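Heat sink

Last edited 2026-09-20
29 shares · 17 comments

A heat sink (also heatsink) is a passive part that takes heat from something hot and gives it to the air, or sometimes to a liquid. Found in computers, amplifiers, LED lamps, power supplies, motor drives, welding gear. No moving parts of its own, though a fan is often bolted on.

How it works

Heat moves by conduction from the hot part into the base, spreads out, then goes up into the fins or ribs. From there it leaves mostly by convection, with a smaller share by radiation. More surface means more contact with air. Fins set too close choke the flow, so spacing matters as much as fin count, and a sink made for a fan will often do poorly without one.

Thermal resistance is the usual figure of merit, given in degrees Celsius per watt. Lower is better. The figure on a data sheet assumes a certain airflow and mounting position – change either and the number changes too.

Materials

Aluminum alloys are the most common. Light, cheap, easy to extrude. Copper conducts heat better but is heavier and costs more, so it's often kept to the base or to a slug under the chip. Some designs put a copper base under aluminum fins. Die-cast sinks allow odd shapes, usually at some loss in conductivity.

Manufacture

Extrusion: hot metal pushed through a die, cut to length. Straight ribs only. Skiving shaves thin fins up from a solid block. Also bonded fin, folded fin, stamped and forged types. Anodizing is common and raises emissivity, which helps in still air and makes little diference under a fan.

Mounting

Two flat surfaces never meet perfectly, so the small air gaps are filled with thermal paste, a pad or a phase-change sheet. Too much paste is nearly as bad as too little. Screws, spring clips or push pins hold the sink down. Larger ones are fixed to brackets or to the chassis itself. Electrical insulation may be needed where the tab of a transistor is live. 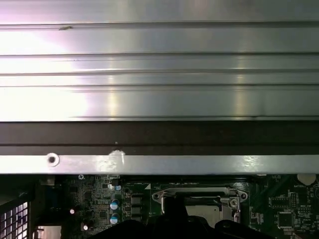 Aluminum heatsink with long ribs, and a light-gray metal bracket.

In audio equipment

Power amplifiers often wear their sinks on the outside, along the sides or back. The Marchetti 2535 used the whole rear panel as one extrusion; the later 2456 split it in two after complaints of uneven heating. Designer Yee-man Tai argued for the split in a December service bulletin. The Odus range went the other way and hid a small sink behind a fan, quieter on paper than in most living rooms.

Care

Dust is the main enemy. Brush or blow out the channels with the power off and the sink cool. Old paste drys out and should be cleaned off before any refit.

See also

Heat pipe
Thermal paste
Convection
Sellbridge test rig

Further reading

Tănase, Teodor. Cooling Without Fans. Sellbridge.

17 comments · Share this article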